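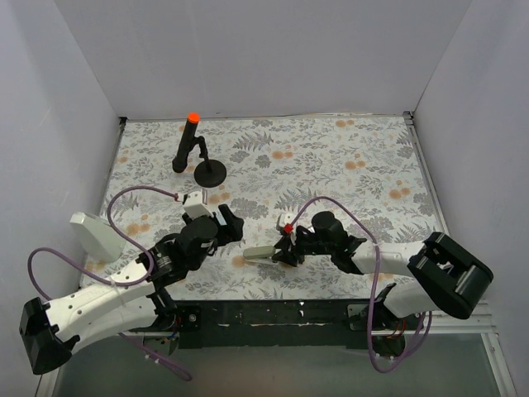 Chapter 7: Ferns Indoors

7 min read

A fern wants damp air, and most living rooms offer it a radiator. Growers have argued over the remedy for years, usually while misting. The printed kind, gray fronds and sprigs with peach blossoms on a tabletop, needs no humidity at all and will outlast anything in this chapter. The living kind drops leaflets on the carpet by December.

Start with the pot. At the Erkside glasshouse, beginners lose more ferns to soggy soil than to thirst - a fact they receive poorly, having watered with such devotion. Press a finger into the mix. If the top feels dry, water until it drains, then leave the plant alone for 24 hours.
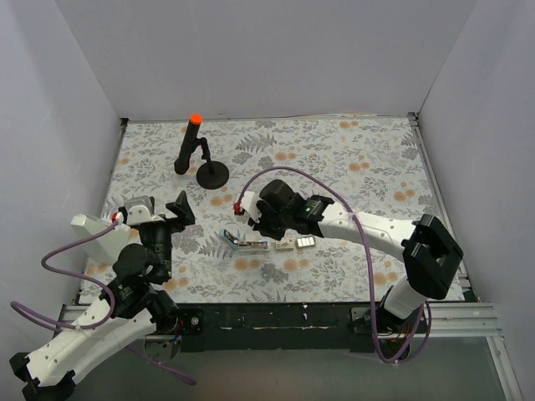 Light comes next. A north window suits most species, and the Sarkotgate maidenhair will sulk in anything brighter. Exercise 2 asks you to move one plant and write down what it does. Expect a short report.

Comments

Skollach: Mine lives in the bathroom and looks better than I do.

fernish3799: Does the finger test work for hanging baskets?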